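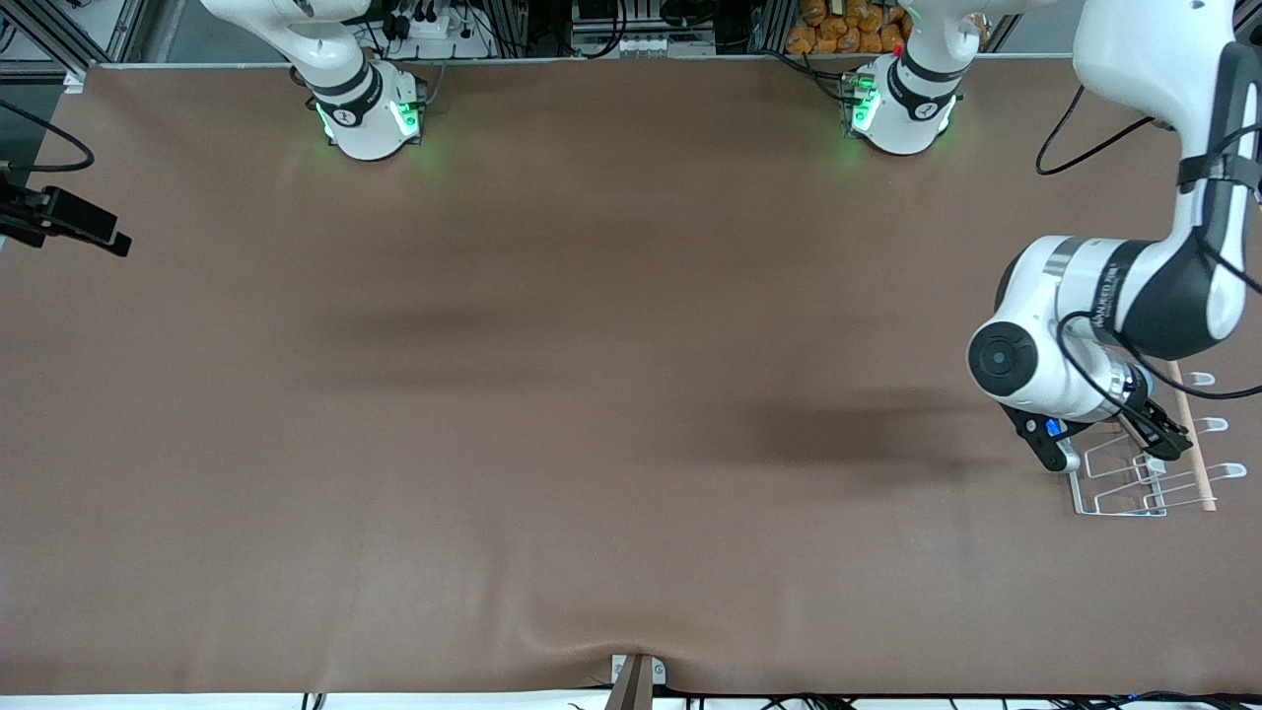
Pelberg Bench Covering, Smooth Finish

Product code 2921
Supplied by Stornudwood

Pelberg is a protective covering for workbenches, packing tables and craft room furniture. It is sold by the roll or cut to size, and is intended for surfaces in daily use where the table beneath must be kept free of scratches, glue and ink.

Sizes

Standard roll: 611 mm wide
Wide roll: 1,222 mm wide (two standard widths, made without a join)
Cut sheets: to order, in steps of 50 mm

Colours

Brown, slate and cream. Colours may vary slightly between batches, and customers covering several tables in one room are advised to order the full quantity at the same time.

Fitting

The covering should be unrolled and left flat overnight before it is trimmed. Clean the table with a damp cloth and allow it to dry fully. Lay the sheet with the finished side facing up, smooth it from the centre outwards and trim with a sharp knife against a metal rule. Rudd edging strip (code 341) may be used on exposed front edges but is not required.

The covering may be laid loose or fixed with double-sided tape. Permanent adhesives are not recommended - they make later replacement difficult and may mark a varnished surface.

Care

Wipe with warm water and mild soap. Bleach, white spirit and scouring pads will dull the finish. Hot pans, soldering irons and glue guns must be placed on a separate heat-resistant mat.

Ordering and delivery

Rolls are sent from the Istlow warehouse within three working days. Cut sheets require up to eight working days and are delivered rolled, in a cardboard tube. Orders received after 2 pm are processed on the next working day.

Unused rolls may be returned within 30 days in their original wrapping. Cut sheets cannot be returned unless faulty. Schools and colleges may order on account, and samples of all three colours are available free of charge on request.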